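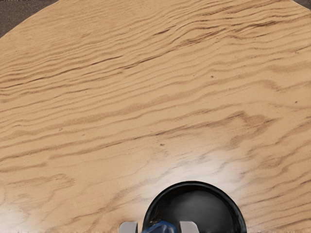 Trurnska Classroom History Kit, Grades 7 to 9
Publisher: Drovitz
Sold by: Villalobos School Supply
Item no. 3485
Price: $80 per class set, shipping extra
In stock

We went back and forth on whether to carry this one. Drovitz calls it "a full year of history in a box." We don't know what school year they have in mind. We got nine weeks of lessons out of it, and that included two days where the class mostly cut things out.

What you get is 40 student packets, a teacher binder, a set of source cards and a wall timeline. The source cards are the reason to buy. They are real letters, ration notices, court records and newspaper columns, printed large enough to read, with the date and origin on the back. Students are asked who wrote it, who it was written for and what it leaves out. Fair questions, and the cards hold up to a second reading.

The binder is weaker. Drovitz says every activity was "teacher tested," but the binder doesn't say by how many teachers or in what kind of school. Unit 4 has a role-play that we would skip. Asking a 13-year-old to stand up and argue for a policy that hurt people is a good way to get a phone call from home, and we can't see what the student learns from it that the cards don't already teach. Drovitz told us it would be rewritten by October. They told us the same thing about the last edition.

The poster project in Unit 6 has a grading sheet that gives more points for color than for facts. Make your own.

The timeline is 80 inches long, on thin paper. Laminate it or plan on tape.

Compared with the Mokodlow set
Mokodlow costs more and has fewer sources, but its teacher notes are better and it warns you ahead of time about the touchy lessons. If you have a new teacher taking over the course, we would look at that one first. If you already know your material and just want good documents to hand out, Trurnska is the cheaper way to get them.

About the "3000 pages of online extras"
There is a login code inside the binder cover. Much of what we opened was the packet pages again as PDFs, plus blank maps. The code works for one teacher and runs out after a year. We would not pay for the renewal.

Details
Reading level: listed as grade 7, closer to 9 on the court records
Answer key: yes, for Units 1 to 5 only
Spanish edition: no
Refill packets: sold separately, in packs of 40

Returns
Unopened sets can come back within 40 days. Once the seal on the binder is broken, Drovitz won't take it back and neither can we – so ask for the sample unit first. It's free, and it includes six of the source cards.

Page last updated 31 Jul 2021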